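The method was called Cletik, after the village where it was first written down, and it was simple enough. You let the hands fail at a thing 153 times, kept only the tries where they changed their mind halfway, and trained on those. She had brought it to Florkport in October and the lab had given her the long table until Wednesday.

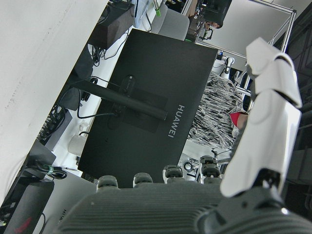
Olley said that a hand didn't have a mind to change, and would she please take the phrase out before Zinchenko read the draft. She took it out of the summary and left it in the method section.

By six the count stood at nine good corrections, all of them with the wrist still turning. The rest were grabs – quick, sure and wrong. She marked them and moved on.

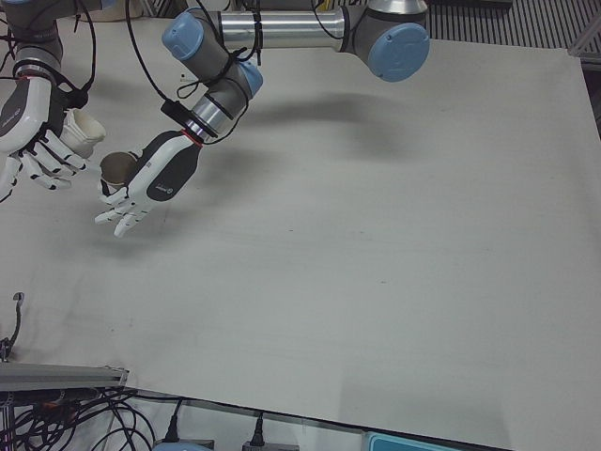 Nine was not a result. Three from each hand had come late in the grip, though, after the fingers had begun to close, and the old method had never given her one of those. She wrote the number down, saved the file twice and went to find her coat.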